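# Billing couples sessions when only one partner is the client of record

Posted by **Tiina Savolainen**, 8 May 2025

I run the front office for a small counseling group. We moved our scheduling and billing to Latomum in December, and I have a problem with how it treats couples work.

Each appointment needs one client of record. For couples sessions we book under the partner whose insurance is being billed and add the other as an attendee. The system then files the progress note in the billed partner's chart only. If that partner later starts individual therapy with another clinician here, the couples notes sit in the same chart and are open to the new clinician. The attendee has no chart at all, so there is nowhere to put their signed consent form.

What I have tried so far:

- Setting up a "couple" as a third client. Claims reject, as the member ID doesn't match a person.
- Marking the notes as restricted. This hides them from the new clinician but also from the supervisor who has to co-sign.
- Keeping couples notes in Sitilach and billing in Latomum. It works, but a balance of 990 dollars was posted to the wrong household before anyone caught it.

We have 11 clinicians, and most see at least one couple. How do other practices set this up? I am asking about records structure, and I know coverage of couples work is a separate matter. 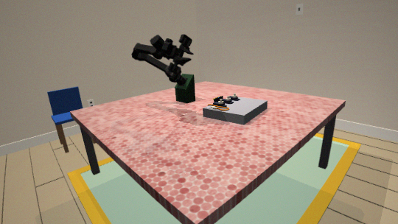

Ximeng Jin replied that the third-client approach does work, provided the couple record is never used for claims. The setup given was as follows.

1. Create a chart for each partner, including the one who isn't billed. Each signs their own consent and privacy forms, and those go in their own chart.
2. Create the couple record with the payer field set to self-pay and claims turned off. All joint notes go there.
3. Book the session on the couple record. Enter the charge by hand on the billed partner's chart, with the same date and clinician.
4. In the billed partner's chart, add a short entry stating that the session took place, with start and stop times, the service code and a pointer to the joint record.

Step 4 matters if the payer asks for records. Have your compliance person read the wording first – a bare pointer may not satisfy every payer, and some want the diagnosis and treatment plan in the same chart as the claim. Release of the joint record should be covered in the consent form. Ours says both partners must sign before it goes out, and the form was checked by an attorney for our state. Yours may need different language.

For the co-sign problem, look under Roles, then Supervision. Restricted notes are hidden from supervisors by default, but there is a separate permission for pending co-signature. It has to be set per supervisor.

**gusier_billing**

We just use Toft. It has a couples option.

**Tiina Savolainen**

The co-signature permission was off for both of our supervisors. I turned it on and restricted notes now show in their queue.

I will test the joint record on one couple before moving the rest. One thing is still open: with the charge entered by hand, the appointment on the couple record shows as unbilled, and the month-end report lists it as an exception. Is there a status that clears it?

**Ximeng Jin**

Set the appointment to "non-billable – linked" and put the charge number in the reference field. If that status isn't in your list, an administrator can add it under Appointment Types. It drops off the exception report after the overnight refresh.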